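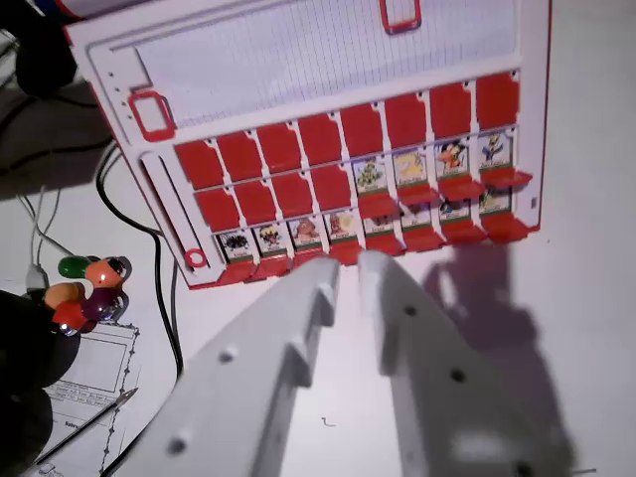 Wrist view over the flip-tile board. Bottom row down, middle row half down, top row up.

Notebook, July, equipment planning for the second half

Start 9:40. Purpose of this entry is to get the purchase list into a state where Eleni can put numbers against it. Bench time today was limited to the tile task, so most of what follows is planning, with bench notes where they bear on a line item.

Current setup: one arm, parallel gripper, white printed fingers, small wrist camera. The board is the tilting-flap kind, three rows of eight. Each flap has to be pushed over its hinge without disturbing the ones beside it. We picked it because the flaps are small and close together, and because a replacement board costs almost nothing compared with anything else on the bench.

Item 1. Fingers.
We print our own. The tips are chunky for this pitch and I would like a narrower profile for the flap work. Options:
a) Keep printing in house. Material cost is trivial, my time is not.
b) Order machined sets from Mirnik. Quote on file is 247 per pair, no discount below 3 pairs.
c) Ask Gion for printed tips with a rubber insert.
My preference is (c) for the tile task and (b) for whatever comes after it. Vilho disagrees and thinks the machined set should come first so that we stop changing geometry between sessions. He has a point about comparability. Leave as open, both go on the list, Eleni to see which one fits before the budget freeze.

Item 2. Wrist camera.
The present unit is adequate at standoff. Close in, the near cards stay readable and the ones toward the edge of the view go soft. Focus is fixed, so this will not improve with settings. Irkalero has a variable-focus module with the same bolt pattern as ours. Lead time 11 weeks, which means it has to be ordered this month or it misses the autumn block entirely.
Do not order two. We did that with the previous module and the spare is still in the drawer, unopened and now obsolete.

Item 3. Lighting.
The arm throws a hard shadow onto the table on one side and the far side is dim. For detecting flap state that is a nuisance, red on red with a shadow edge over it. A diffuse panel on each side should be enough. Bastian has a pair from the old inspection rig which he says are free to a good home. Need mounting arms only. Put 400 down as a ceiling for this item including clamps and a dimmer, and hand back whatever is left.
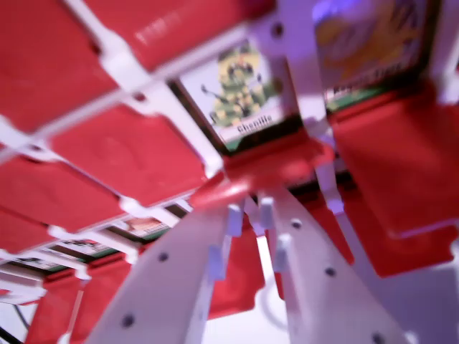
Clearance is the quantity I need before I can write a finger spec that Mirnik will accept. Their drawing form wants tip width, tip thickness and maximum reach below the pad face, with tolerances. I have been setting tip width by eye. Tomorrow: calipers on a bare board, hinge to hinge and flap edge to frame rib, then the same on the second board in case the moldings differ. Write it here and not on a sticky note.

Also for the spec: no proud edges on the inner faces that could catch a flap on the way out. If they want a radius value, give them a radius value, do not leave it "as required". We got square corners last time from exactly that wording.

Item 4. Bench fixture.
The board sits on the table at whatever angle it was put down. Fine for generalization, bad for measuring anything. A locating plate with two stops would let us switch between fixed and free placement. Workshop can make it from scrap, so no money, but it needs a slot in Elvia's queue and she is booked with the Husar job. Asked at 11:15, she said to send a sketch and she would fit it in if there are no tapped holes. Drawing it with through holes.

Item 5. Cable management.
Cables run loose next to the board. Not a purchase worth a line by itself. Add sleeve and adhesive clips to the consumables order. Small parts, pens and paper to be kept off the working area, there is a tray for that.

Item 6. Second arm.
Discussed again. The Sultthorpe people are offering theirs used, with controller, no gripper. Arguments for: parallel sessions, and a fallback when ours goes for service. Arguments against: bench space, a second safety assessment, and the controller is one generation back so we would be maintaining two software branches. Vilho is for it. I am against until the service contract on the first arm is renewed, that is a fixed cost and has to come first. Eleni wants a one-page comparison with three-year cost, including service and floor space. I will write the cost part, Vilho writes the rest.

Order of priority as I would submit it:
Service contract renewal
Camera module
Finger tips, printed with insert
Lighting mounts
Machined finger set
Second arm, deferred

Open:
- Confirm with Irkalero that the connector is unchanged as well as the bolt pattern.
- Does the Mirnik quote include shipping? Not stated on the PDF.
- Bastian to check the panels still light evenly.
- Spare boards, buy two, same edition so the cards match.

Stopped 16:20. Sketch for Elvia is in the shared folder under fixtures.

Recent entries
Gripper pad wear, replacement interval
Service contract: what is and is not covered
Camera mount, revised bolt torque
Consumables order, second quarter
Notes from the Sultthorpe visit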